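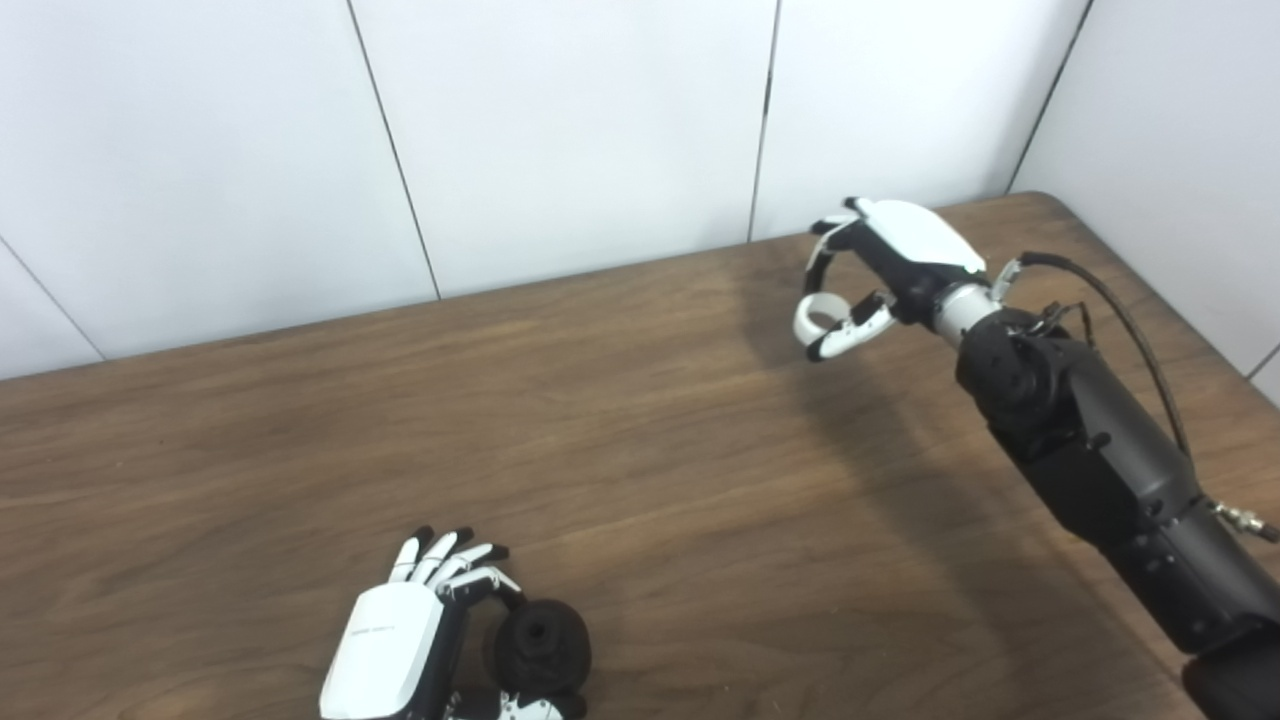
Mostside, February

Section 4. Preparing a shared bench for two-handed work

4.1 Scope

This section applies to the benches in the assembly and packing rooms at Mostside on which an Erkine two-armed unit works alongside, or in turn with, members of staff. It replaces the loose sheets previously kept at each bench. Section 3 (power and network) must be completed first. Section 5 deals with faults.

The procedure is to be carried out by the bench lead for the shift. A member of staff who has not completed the induction with Nighat Bukhari may watch but may not hold the enabling key.

4.2 What changes for bench staff

Before the units were brought in, each person at a bench picked, held, fitted and packed the part from start to finish. The holding and fitting of small soft parts now passes to the unit for most of the shift. Staff remain responsible for the choice of parts, the final check and the decision to stop.

No post has been withdrawn as a result of this change. Job descriptions for bench staff were revised by Florian Courtois, Head of Operations, and the main alterations are as follows.

Repeated pinching and gripping by hand should no longer take up more than 2 hours of any one shift. Staff who find that it does should tell the bench lead on the same day.

Time at the bench is recorded against the bench and no longer against the person. The unit's own log may not be used to compare one member of staff with another.

Each bench lead receives a paid handover period at the start and end of the shift. It is not to be used for packing.

Questions about pay grades or working hours should be put to Beathag Lennox in the personnel office. Bench leads are asked not to answer them informally.

4.3 Clearing the bench

1. Turn the enabling key to HOLD and remove it. Keep it on your person until step 14.

2. Take everything off the table top, including cups, pens, labels and gloves. The only item that may stay is the part already in the unit's hand, if there is one.

3. Wipe the table top with a dry cloth. Do not use spray polish. A shiny surface can mislead the head camera, and patches of reflected light on the wood grain should be kept as faint as the room lighting allows.

4. Check the wall panels behind and beside the table. Notices, rotas and hooks must not be fixed to them.

Note: Staff at Bench 19 have asked where the rota should go. It is to be placed on the outside of the door.

4.4 Checking the arms and hands

5. Stand at the side of the table, outside the marked floor line, and look along each forearm from the elbow to the wrist.

6. Follow the black cable from the wrist back along the forearm. A loop standing clear of the wrist is normal and allows the hand to turn. The loop must not be taped down, shortened or tucked beneath the arm.

7. Look at the white cover on the back of each hand. Report any crack or loose edge to Mohsin Malik before going further.

8. On the control panel, select HANDS and then RING. The thumb and index finger of the chosen hand will close to form a ring, with the other fingers curled towards the palm. The hand should be empty and well above the table when this is done.

9. Look through the ring from the side. The two fingertips should meet. If they do not, repeat step 8 once. If the result is the same, leave the key at HOLD and turn to Section 5.

CAUTION: Do not put a finger, pen or gauge through the ring. The grip does not release when it meets resistance in this mode.

4.5 Placing the first part

10. Soft round parts from Plustik are held by the left hand, low over the table and near its front edge. The right hand approaches from above. Left-handed members of staff may find this arrangement awkward when they stand in for the unit, and may ask for a mirrored bench.

11. Offer the part to the left hand with the hollow facing upwards. Let go as soon as the fingers begin to bend around it.

12. Confirm that the part sits between the thumb and the curled fingers and that it has not been squeezed out of shape.

CAUTION: The closing force is limited to 300 grams at this stage and must not be raised by bench staff — requests go to Mohsin Malik in writing.

13. Step back behind the floor line and say "clear" aloud. Any colleague within reach of the table must answer before you continue.

14. Replace the key and turn it to RUN. Stay at the bench for about 2 minutes and watch the first cycle through.

Note: A raised arm throws a broad, soft shadow over the table. The unit allows for this. It does not allow for the shadow of a person leaning in, and will usually pause.

4.6 Stopping

Any person in the room may stop the unit, for any reason, without asking the bench lead. The red button is to be pressed once. The arms will hold their position and should not be pushed or pulled by hand.

A stop is entered in the bench book with the time and a few words on the cause. Zaidi, who maintain the units, read the bench books when they visit. Entries are not used in appraisals.

4.7 Amendments

Proposed changes to this section should be sent to Ieva Uibo, Technical Documents. Handwritten changes to the bench copy are not valid — please remove any that you find and send them on.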